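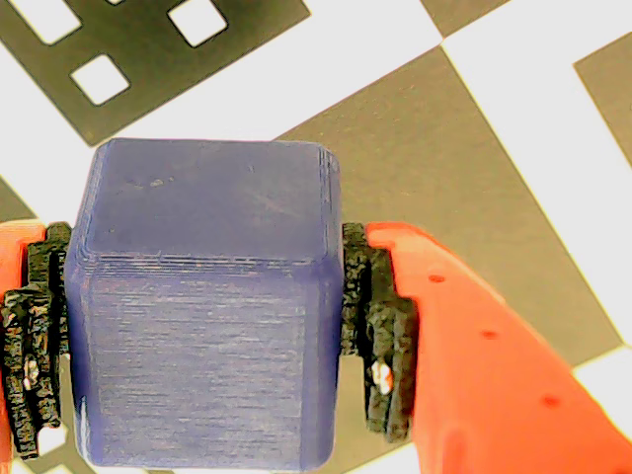 I bought the Titholm filament after reading one too many glowing posts about it, and I still don't see where the fuss comes from. The selling point is supposed to be "near invisible layers." Well, look at the front of the blue cube. Fine lines all the way across, and they catch the light in pale streaks. The top face is smoother, I'll give it that, apart from a few whitish specks and scuffs. Where the two faces meet there's a ridged, stepped band that I would have expected from the cheap stuff.

The color is nice. It's a muted violet-blue, a bit see-through without being shiny, and nothing like the flat navy on the Titholm label. If you order it to match something you already have, ask for a sample first.

I printed 6 cubes over two weeks in December, same file each time, and threw out the first because I'd set the bed wrong. My fault. The other 5 came out much alike. Charmaine Du Plessis lent me a spool of Huanca to compare and the sides looked the same to me, for nearly half the price.

Stringing was low and I had no jams. The spool itself is flimsy and one side popped off while I was loading it.

Would I buy it again? For the color, maybe, on sale. For the surface, no. Three stars, and one of those is for the blue.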